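Sat 22 August

Up early with a pot of tea and the equipment budget spread over the kitchen table, which is no way to spend a weekend, but I did promise myself I'd have the numbers straight before Monday and I'd rather do it in my slippers than at my desk.

The big question is still whether we go with Brimaver or Sokol for the replacement hands. Brimaver want $2318 apiece, and Sokol have come in $217 cheaper but won't quote a delivery date, which makes me nervous after the dreadful wait we had in January. I do like the Sokol people (so cheerful on the phone!) and I keep hoping they'll ring with a proper answer and save me from having to decide.

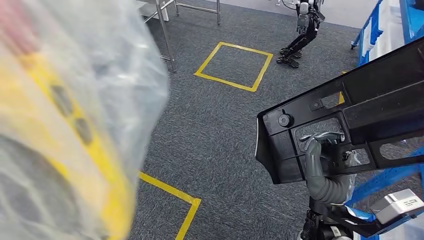

Then there are all the little things that never make it onto anyone's wish list. More bins for the racks, eight rolls of floor tape, spare cables – I put down $232 for the lot and then crossed it out and wrote it in again. I'd love to ask for a second set of shelving as well, but Serdale have only given us the one bay and I can't very well stack things to the ceiling.

I had another look at the Sonstead service plan too, and my heart sank a bit at the small print. Travel is extra, and so is anything done after hours. I think we could manage without it for the first year, if I keep a bit aside for repairs and we're sensible about it.

Rain all afternoon, so the washing is draped over every chair in the house. Soup for tea, and I still have to find the old Brimaver invoice before bed.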